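Home | Route | Packing List | About | Contact

Friday, by Kenza Ouazzani

Left Testine at 10 with a tailwind and a cheese sandwich, and by noon I'd lost both. The road to Vilovham follows the river for a while, then apparently gets bored with it and goes over a hill. My map shows this hill as a slightly darker shade of beige. I pushed the bike up most of it while a man on a moped gave me a very encouraging nod.
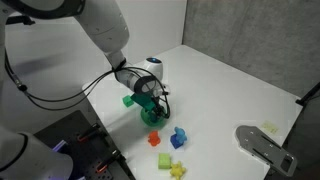

Lunch was on a bench outside the Soliman bakery, where I bought 2 apricot pastries and ate them facing a wall so I wouldn't go back for more. I went back for more. Nabila Lamrani, who rode this stretch last May, had told me it was "basically flat," and I'll be raising that with her when I get home.

The afternoon was better. Canal path, poplars, herons standing about like they were waiting for a bus. Some 24 miles of it, and only one closed bridge.

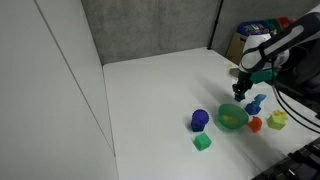 Camped at Skalside, next to the playground and the recycling bins. The shower takes a token and gives you just enough time to get shampoo in your eyes. Tomorrow is the coast, if my left knee agrees. It's still thinking it over.

Contact | Copyright Kenza Ouazzani | Back to top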